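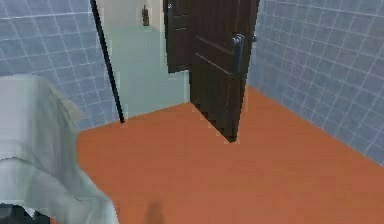
# Drenlow door and threshold rules: progress report

2024-07-01

Prepared for the program office at Elero, which is paying for this and has been patient about it.

## Where we stand

The grant asked us for a set of working rules for service robots that go through doors in other people's buildings. We promised a draft by the end of the first half, and a draft exists. It has 8 sections, two of which we are happy with. The remaining six range from "needs an edit" to "needs a different author," and the difference is mostly a matter of who you ask and whether they wrote it.

All of the work since January has been done in simulation. The bathroom set has taken up most of that time. It has a tiled room, an orange floor, a dark wooden door with a lever handle, and a corridor with a pale floor on the far side. On paper it was the easy one. We had it down for the warm-up.

## Runs to date

We logged 1,896 simulated door passages in this period, spread evenly over the 8 draft sections, or 237 for each. The even split was a condition of the grant and we have stuck to it, including for Section 7 (signage), where the last two hundred runs taught us very little that the first few hadn't.

Every run is scored against the rule text as written. This sounds obvious. In the previous round we scored against what we had meant by the rule text, and the results were excellent.

## Section by section

**Section 1, Approach.** Done. The robot slows before a door, whether the door is open or shut. An earlier version applied only to closed doors, on the theory that an open door is just a gap. An open door is a gap with a large flat thing sticking out of it, often at an angle, and with a handle at the end of the flat thing. The new wording treats the leaf as an obstacle wherever it happens to be standing.

**Section 2, Handles.** Lever handles only. We took out knobs after the Hermans review asked, fairly, whether anyone on the project had a gripper that could turn one every time. Knobs will come back as an annex when somebody does.

**Section 3, Thresholds.** The change of floor is where most of our arguments happened. The draft says the robot must treat a visible change of floor color as a possible change of floor level until it has measured otherwise. Ballex, who supply the base controller, would like "must" to read "should," as the check costs time at every doorway. We would like to keep "must." The current draft has "must" in the text and a footnote recording that Ballex would like "should," and both sides describe this as temporary.

**Section 4, Soft obstructions.** Cloth, towels, curtains, anything that drapes. The rule is short: don't drive over it, don't drag it, and don't assume there is only floor underneath. The middle clause is the hard one to score. A robot that brushes the edge of a towel has touched it; whether it has dragged it depends on a distance we have moved three times. It now sits in a table by itself, so the next person to move it has to edit only one number.

**Section 5, People behind doors.** Not finished. The draft requires a pause and an audible notice before a robot pushes any door it can't see past. For bathrooms we have gone further and said the robot doesn't push the door at all unless a member of staff has released the room. This adds a step that building managers won't love, and we are prepared to be unpopular about it.

**Section 6, Leaving things as found.** If the door was shut, shut it. If it was open, leave it open. The simulator recorded the starting angle for us, so compliance was very high. A real robot has to remember the angle itself, and the wording now says so.

**Section 7, Signage.** Done. See above for how thoroughly.

**Section 8, Stopping.** Rewritten twice. The first version told a robot in doubt to stop where it was. Reviewers pointed out that a robot in doubt is very often in the doorway, and that a machine parked in the only way out of a room is a fire safety problem with good manners. The new version says to back out to the side it came from if that path is clear, and to stop there. If the path isn't clear, it stops and calls for a person.

## What simulation doesn't cover

We want this on record before anyone quotes the run totals. The rendered doors have no closers and no swollen frames. The bottom edge of the bathroom door comes out jagged where it meets the floor, and we have told the scoring script to ignore contacts there, so any claim we make about clearance under a door should be read with that in mind. Cloth in the simulator is better behaved than cloth.

None of the sections will be called final on simulated results alone. This was in our original plan and we are repeating it because the summary table, taken without the text, looks a good deal more confident than we are.

## Money and time

Spending is under plan, entirely because the physical trials haven't started. We don't regard this as a saving and ask that it not be treated as one. Roughly a third of staff time went to rule drafting and the rest to the simulator, the reverse of what we told you to expect.

## Next period

- Settle "must" or "should" in Section 3 with Ballex, and delete the footnote
- Finish Section 5 and send it to Hermans for a second review
- Fix the drag distance in Section 4 and stop touching it
- Start physical trials on a door with a closer
- Bring back the knob annex if there is anything to put in it

We need one decision from Elero: whether the bathroom release rule in Section 5 can stand as a requirement in the public draft, or has to go out as a recommendation. Drafting on that section is on hold until we hear from you.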